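The Cendo Home Cinema Box: Martial Arts Classics on a Screen Your Whole Family Can See

By Aliki Gavalas
Thursday, January 15, 2026
14 comments | 62 shares

If you grew up the way I did, you saw your first kung fu movie on a tape that had been copied from another tape, on a television about as wide as a cereal box, with the subtitles sliding off the bottom of the picture. You loved it anyway. I certainly did! My uncle had a shelf of them in his back room in Ponce, and I must have watched the one with the blind swordsman and the bell tower until the sound went funny.

The Cendo is made for people who want those evenings back, only with a picture you can see from the far end of the couch. It's a small projector with its speakers and disc player built into the same case, and we've been selling it through the Irkum shop since last February. We get asked about it more than anything else we carry, so I've finally sat down to write the long version of what I tell people over the phone.

What you get

The Cendo comes in one box with the projector, a remote, a power cord, a cloth carrying bag and a printed manual that is quite a bit better than most (Wim Hendriks wrote it, and he has strong feelings about manuals). There's a disc drive on the left side that takes ordinary DVDs and Blu-rays from any region. I can't tell you how many customers have bought the thing for that alone. If you collect Hong Kong and Thai action movies, you probably own a stack of discs that your regular player spits back out at you, and the Cendo will play them without a code or a trick of any kind.

You can plug in a laptop or a streaming stick too. There are two HDMI sockets on the back and a headphone jack on the front, down low, where you can find it in the dark.

The picture

Let me talk about fight scenes, as that's what most of you are here for. Older projectors in this price range had a way of smearing fast movement. A staff would swing across the screen and leave a sort of ghost behind it, and by the time your eye had sorted out who was holding what, somebody was already through the railing. The Cendo handles quick motion very nicely. We put on the teahouse fight from The Crane of Salt Street, which is a horrible test for any screen (steam, lanterns, flying crockery, a dozen men in nearly the same gray jacket), and every kick was clean.

It will throw a picture up to 90 inches across on a plain white wall. You can go bigger, and people do, but the edges get a little soft and I'd rather you heard that from me before you moved the bookcase. At 90 inches you'll want to be sitting a good couch-and-a-bit back from the wall. The manual has a chart.

Now, a word about smoothing. Like most projectors, this one has a setting that makes motion look slick and video-like, and it comes switched on. Please turn it off. It's under Picture, then Motion, then Film. Wirework in particular looks very odd with smoothing, and a graceful leap over a courtyard wall ends up looking like somebody being moved about in an elevator. With the Film setting on, the old movies look like old movies again, grain and all.

The sound

The built-in speakers are good for voices and surprisingly good for impacts, those lovely wooden clacks and thumps that the studios used for everything from a punch to a closing fan. What they don't have is deep bass. For a historical epic with war drums you may want to add a subwoofer, and the Brarkitz compact one pairs with it over a single cable. We sell the two together at a small discount, but please don't feel you need both on the first day. Live with the Cendo for a month and see.

There is a night mode as well, which pulls the loud parts down and brings the dialogue up. I use it all the time. We live in an apartment with thin walls, and Markos Spanos downstairs has been very patient with me over the years.

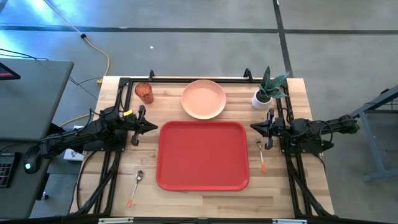 Setting it up took me 16 minutes the first time, and that included reading the manual like a good student. You put it on a shelf or a low table, point it at the wall, and it squares up the picture by itself. The focus is done with a ring on the front that you turn by hand, and I was so glad to see that. Automatic focus is fine until it decides to hunt back and forth in the middle of a rooftop duel.

If you have a ceiling mount already, there's a standard thread underneath. You'll need to flip the picture in the menu, under Setup, then Position.

How loud is the fan?

You will hear it during quiet moments if you're sitting right next to it. From the couch I stop noticing within a minute or so. The Economy lamp setting makes it quieter still, at the cost of some brightness, and in a properly dark room I like that setting better anyway. Black silk on a night street looks much deeper.

What it isn't so good at

I'd be a poor shopkeeper if I sent you off thinking it was perfect. In daylight, with the curtains open, the picture is pale and you'll be disappointed. The remote has no backlight. The disc tray is slow to open, and it makes a grumbling sound while it thinks things over. And the menu fonts are small, so if you wear reading glasses, keep them handy for the first evening.

Dionysis Tsolakis, who looks after repairs for us, would also like me to mention dust. There's a little foam filter behind a door on the right side. Pull it out every couple of months, tap it over the trash, and put it back. It takes no time at all, and most of the units that have come back to him had a filter like a felt slipper.

The bundle disc

Every Cendo ordered from our shop comes with a sampler disc put together by Chutima Limsakul, who runs the Friday screenings at Irkum and knows more about Thai stunt cinema than anyone I've met. It has 18 short scenes on it, old and new, picked to show off different things the projector can do. There's a market chase for fast panning, a very dim temple fight for shadow detail, and a training montage in the rain that she included, I think, purely because she loves it. Her notes are in the sleeve and they're a pleasure to read. She also gives her opinion on dubbed versus subtitled, at some length, and I won't spoil it for you.

A few customers have asked whether they can buy the disc on its own. I'm afraid we can't do that, as the rights were cleared for the bundle only.

Kids and family nights

The Cendo has a lock that keeps discs above a chosen rating from playing without a four-digit code. It works on most discs, though some imports carry no rating information and will play regardless, so do keep the bloodier ones on a high shelf. For younger viewers I always suggest starting with the comedies, the ones with ladders and stools and a grumpy old teacher. My nieces laughed until they had hiccups, and then of course they wanted to practice on the furniture.

Ordering and returns

We ship from our warehouse in Ponce, usually on the next working day. The projector is covered for two years, lamp included, and you can send it back in the first month for any reason at all so long as it's clean and the box is in decent shape. Keep the foam inserts! If you'd like to try it before you buy, there's one running in the front room of the shop most afternoons, and you're welcome to bring a disc from home. Bring the one you know by heart. You'll learn a lot more from ten minutes of a movie you've seen over and over than from anything I can show you.

Replacement lamps, filters and carrying bags are listed separately under Spares. If you're not certain which lamp fits your unit, look at the sticker underneath, by the thread, and write to us with the last letter of the model code. Units with an early code take the older lamp, and we still keep plenty of those in stock.

Related items

Brarkitz Compact Subwoofer
Cendo Replacement Lamp (early and late models)
Cendo Foam Filter, pack of two
Fold-Down Wall Screen, matte white
Friday Screenings at Irkum: February program
Region-Free Discs: new arrivals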